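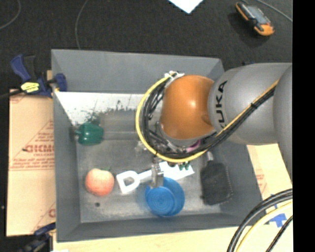
My mother kept a play kitchen in the hallway of our apartment, wedged between the coats and the radiator, and I swear I ate more plastic vegetables there than real ones at the table. So when I set out to write about toy food this summer I thought I'd knock it off in an afternoon. Ha! I have been at it since 23rd June and my desk looks like a very small grocery store.

The pepper is what got me. A good plastic bell pepper, green and glossy, a bit longer than it ought to be, is one of the great objects of childhood (I will not be argued with). You can't peel it, you can't really slice it, and yet every kid I know goes for it first and drops it straight in a bowl. Blue bowl, if there is one. Then comes the stirring, and the stirring is done with whatever's lying around, usually a sand shovel that was meant for the beach.

I took all this to Awuor Mushi, who runs Derley, a toy shop with 281 kinds of pretend food on its shelves. I asked what sells and she didn't even look up from the register. "Apples. The ones with a blush."

She's right about the blush! A plain red apple looks like a Christmas ornament. Give it some peach and a bit of pink and suddenly you want to check it for bruises. Awuor showed me a tray of them from a little maker called Güneş, and I bought two, then went back for the pears.

Volkan Gezer is more of a shovel man. He has over 2,000 sand toys in his garage in Farkora, sorted by handle, and he let me spend a whole morning in there. White ones are harder to find than you'd think, he told me, as people tend to buy the bright colors. He likes a square scoop and a long handle with a proper flat grip, and he washes every one with a stiff brush and dish soap before it goes on the shelf.

I came home with a shovel, naturally. My niece is seven and claims she's too old for any of this, but she'd made me soup before I had my shoes off. Pepper, apple, no water. She charged me for seconds.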